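Foam letters

Foam letters are small alphabet shapes cut from soft colored foam, used in early reading, sorting games and craft work. Also sold as foam alphabet, play letters or (in older catalogs) sponge letters.

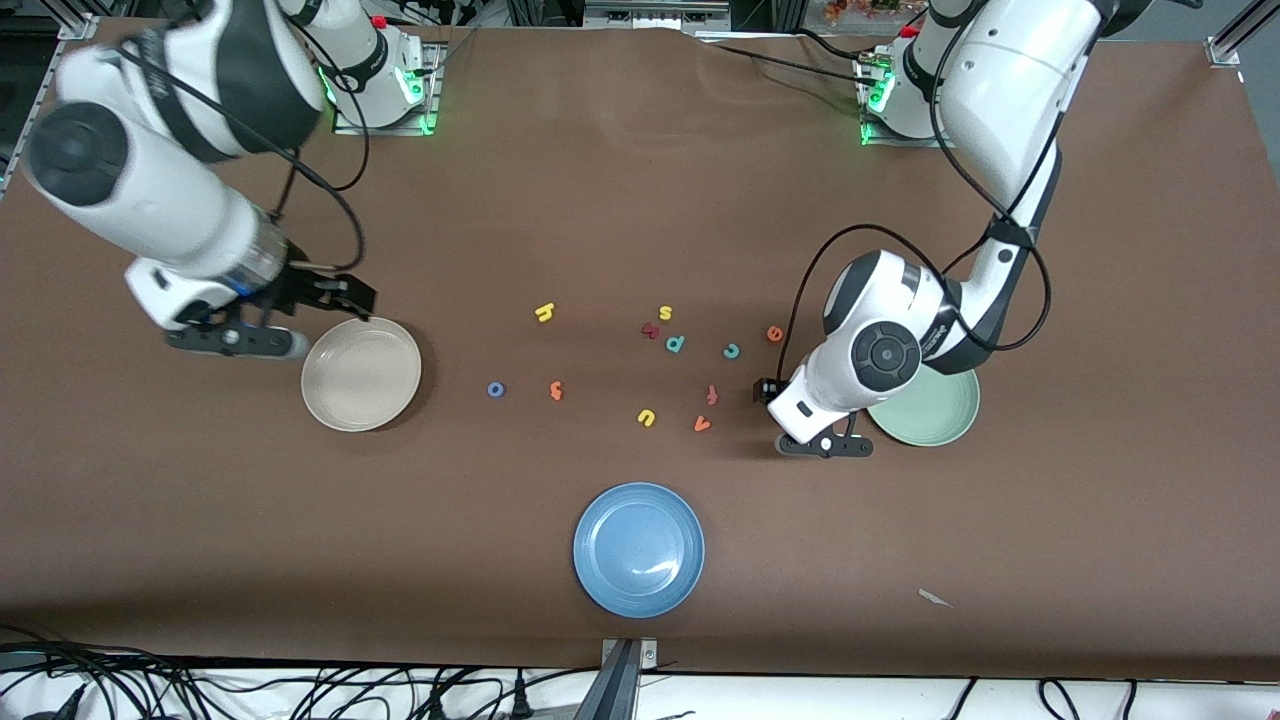

Most sets hold capitals only. Lowercase sets exist but are harder to find, and the dots on i and j tend to go missing. Colors are bright and flat, commonly yellow, red, teal, orange and blue, with no fixed link between a letter and its color. Some teaching sets do use one color for vowels.

Materials and making

Usually die cut from sheet. Edges are square on cheap sets, slightly rounded on better ones. Thin letters bend and tear at the narrow parts – the K and the X go first. Magnetic backs and sticky backs are both common. Sticky ones can't be reused much.

Early Wekow boxes had 60 letters, later cut down. Gallus sold a bulk tub of 700 pieces, mixed, aimed at schools. Strebel made a thicker letter that stands up on its own edge, now out of production.

Use in sorting

Letters are spread in the middle of a table and moved into dishes or onto plates, by color, by shape (straight lines, curves, both) or by whether they appear in a child's name. Shallow plates with a low rim are easier than bowls, becuase the letters stay visible. Plates in different colors can stand for the groups, for instance beige for straight letters, green for curved, blue for anything left over. A plain table cover, brown paper or cloth, keeps the letters easy to see and stops them sliding on a varnished top.

A handful is enough for beginners. Full alphabet at once is generally too much.

The Demdale method, a classroom routine, starts with pairs of the same letter and adds one new letter each session. Spelling comes a good deal later.

Care

Hand wash in lukewarm water, mild soap, dry flat on a towel. Not the dishwasher. Foam left in strong sun fades and goes crumbly, red usually before blue. Store loose in a mesh bag – packed tight they take on creases that dont come out.

Safety

Small pieces are a choking risk and foam bites off easily. Check the age mark on the box. Torn letters should be thrown out.

See also: Alphabet blocks, Letter tiles, Sorting tray

Page last changed April 5, 2024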